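Search the help pages
Search for:
Go

Multi-finger hand or parallel gripper for round vegetables?

Posted by Zuweira Odoi, Friday, February 28, 2020

I'm trying out hands on a two-arm bench setup and could use opinions from people who have done produce. The job is simple on paper. The right arm takes a vegetable from the table and sets it on a plate, and the left arm steadies the plate if it needs steadying. I have to recommend either the multi-finger hands that are mounted now or a pair of Dremmont parallel grippers with wide pads, and I have until July to make up my mind.

Lemons and potatoes are easy with either one. The Dremmont opens far enough for both and the pads don't mark them. Cabbage is where they part ways. The Dremmont barely gets around a small head, and when it does, the outer leaves slide over each other and the head turns in the pads. The hand gets around it, but I have to bring it in from above and to one side, and the fingers end up low on the cabbage, close to where the plate is.

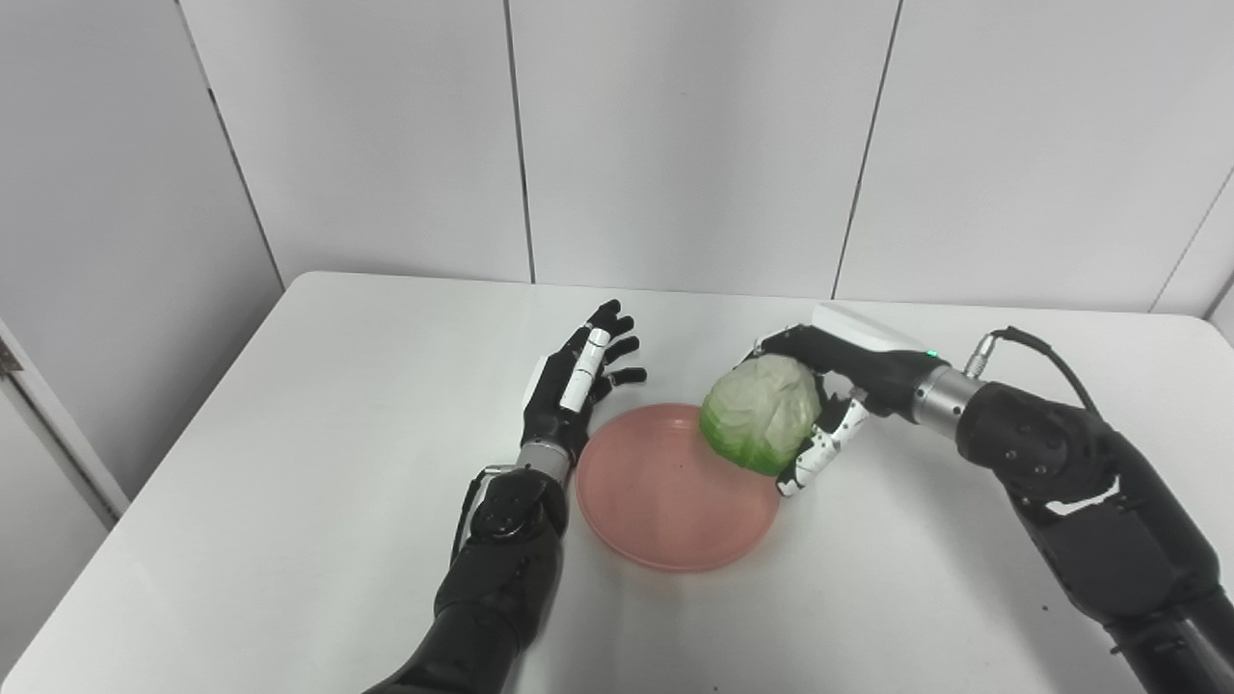

Right hand coming in over the plate with the cabbage. Left hand open at the other side.

My trouble is the last bit of the move. The fingers curl under the side of the head, so when I lower it, the fingertips get to the rim of the plate before the cabbage is properly down. The plate is light and it skids. I have tried a slower approach and I have tried opening the fingers early. Opening early works on some heads and rolls others off the side.

The controller is a Lelivix, running the stock grasp routine with a limit on finger current. I have run 30 placements with the hand so far and 4 of them ended with the plate pushed out of position. I haven't got a fair number for the Dremmont because it drops the larger heads before they get to the plate.

So, two things. Is there a way to hold a cabbage with a hand like this that leaves the underside clear? And is it worth using the left hand on the plate, or does that make more problems than it solves?

Ama Dramani

I ran much the same comparison last year, with melons and cabbages, and went with the hands. I would sort out the grasp before you blame the hardware.

The stock routine closes all the fingers together until each one hits its limit. On a round object that means the lower fingers keep traveling until they find something, and they wrap underneath. Set a stop on the lower fingers so they quit at the widest part of the head. You lose some holding force, but the palm and the upper part of the hand make up for it if you press down a little from the top. Check this away from the plate first. Pick the cabbage up, hold it low over bare table for a few seconds, and watch whether it creeps. 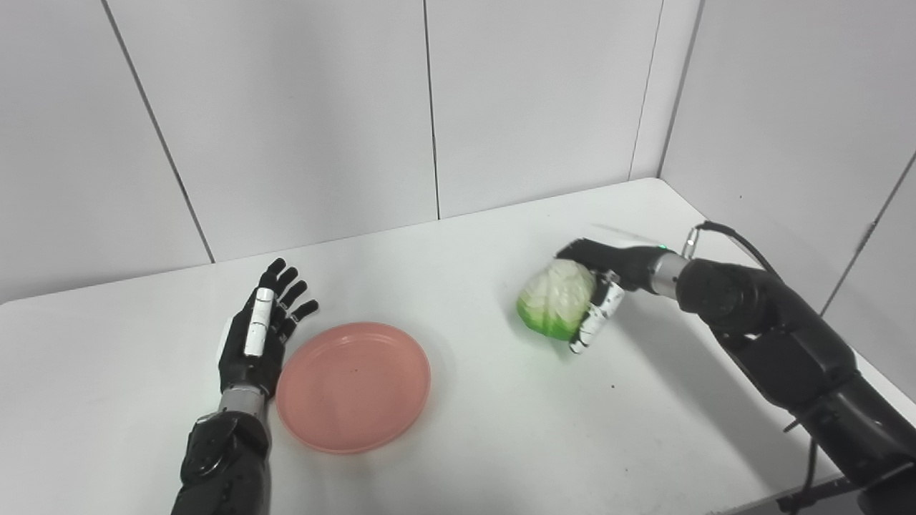

Cabbage held just off the table, well clear of the plate. A good spot for a hold test.

Do the hold test with the wrist at the angle you will use for the placement. I did mine with the wrist straight and then wondered why the numbers fell apart once I tilted it.

For release, open the lower fingers first, wait, then open the rest and back away sideways. Don't lift straight up. The finger joints catch on loose leaves and you will pull the head along with you. Trim any leaf that's already hanging off before you start a run, or you'll be comparing leaves and not grippers.

On the left hand: yes, use it, but only as a stop. Put it beside the rim on the side the plate slides toward and leave it there with the fingers open. I wasted a lot of time trying to pinch the rim. With a thin plate the hand either missed it or tipped it up. Keeping still was enough.

One more thing, on the cables. If yours loop near the wrist, run the whole tilt slowly by hand before you let the program do it – a loop that clears fine in one pose can pull tight in another. I lost a connector that way and it took two weeks to replace.

I wouldn't write off the Dremmont for everything. For anything that fits comfortably between the pads it was faster for me and there was much less to tune. If your list is mostly potatoes with the odd cabbage, weigh that up.

magalhaes_bench

We use Clutov suction cups at work. Not on cabbage though, the leaves leak air. Works great on boxes. Have you tried a heavier plate? Or put a rubber mat under it.

Zuweira Odoi

Thanks both. A mat would fix the skid, but the bare table is part of the spec, so I can't use one for the real runs. I might use it to see how much of the trouble is the plate and how much is the release.

Ama, I put a stop on the lower fingers this afternoon. The first few holds were fine at the placement angle. The heaviest head I have is 900 grams and it did creep a little, so I raised the limit on the upper fingers and will run the full set again. Did you keep one stop value for every head, or change it by size?

Ama Dramani

By size. I ended up with 2 values, small and large, and picked by hand before each run. Crude, but it kept the comparison fair. If you want it automatic you'll need a width estimate from the camera, and I never got one I trusted on the leafy ones.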